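Zur Frage der Füllfolgen in Literaturverfilmungen

Die Serie »Javmont« umfasst inzwischen 242 Folgen, und mit jeder Staffel kehrt die Forderung wieder, man möge künftig auf Episoden ohne Vorlage im Manga verzichten. Der Verfasser hält diese Forderung für verfehlt. Eine wöchentlich ausgestrahlte Produktion, die ihre Vorlage einholt, steht vor der Wahl zwischen Unterbrechung und Eigenleistung. Dass das Studio Tivemow sich für die zweite Möglichkeit entschieden hat, verdient eine sachliche Würdigung.

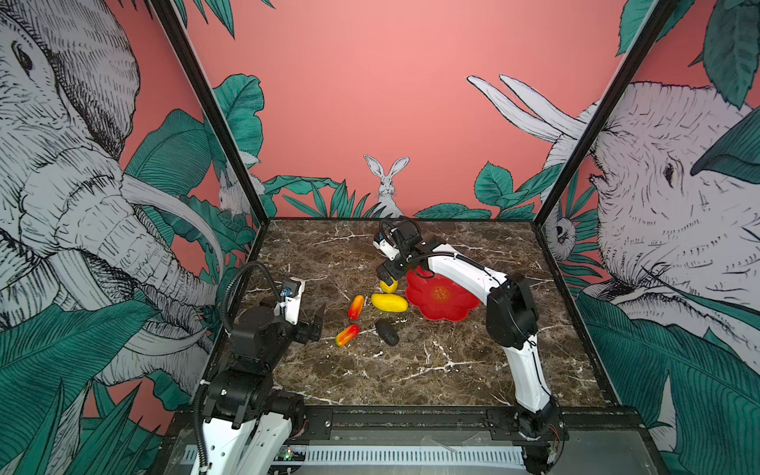
Zu bedenken ist ferner, dass die Vorlage selbst keineswegs lückenlos erzählt. Die Stadt Chettiar, Schauplatz der ersten beiden Handlungsbögen, bleibt im Manga weitgehend Kulisse. Erst die sechs eigens geschriebenen Folgen um die Hafenprüfung zeigen, wie ihre Bewohner leben und wem sie Abgaben schulden. Wer den späteren Aufstand verstehen will, findet dort – und nur dort – eine tragfähige Begründung.

Einzuräumen ist, dass die Qualität schwankt. Die fünf Folgen der Inselreise wiederholen bekannte Scherze und lassen Nebenfiguren hinter ihren Entwicklungsstand zurückfallen. Solche Mängel sprechen gegen einzelne Drehbücher und gegen eine nachlässige Redaktion. Eine pauschale Ablehnung lässt sich daraus nicht ableiten.

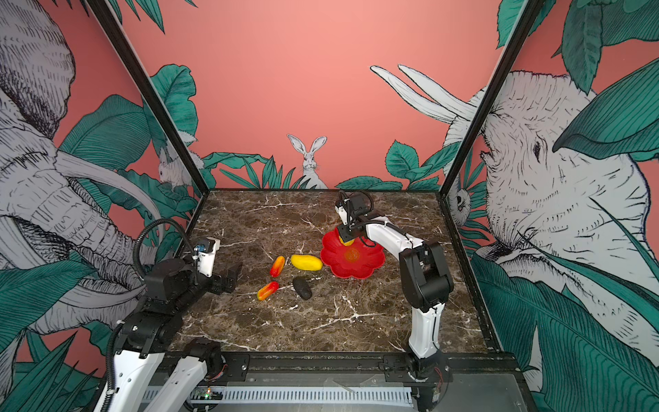 Karthikeyan Kulkarni wendet hiergegen ein, das Publikum könne vorab nicht erkennen, welche Folge entbehrlich sei; eine Kennzeichnung im Vorspann wäre das Mindeste. Dem ist zuzustimmen. Das Abrufportal Stoveo führt seit August einen entsprechenden Vermerk in der Episodenliste, allerdings bislang nur für die ersten zwei Staffeln. Eine Ausweitung auf den gesamten Bestand wäre zu begrüßen, ebenso die Nennung der jeweiligen Drehbuchautoren, die derzeit allein dem Abspann zu entnehmen ist.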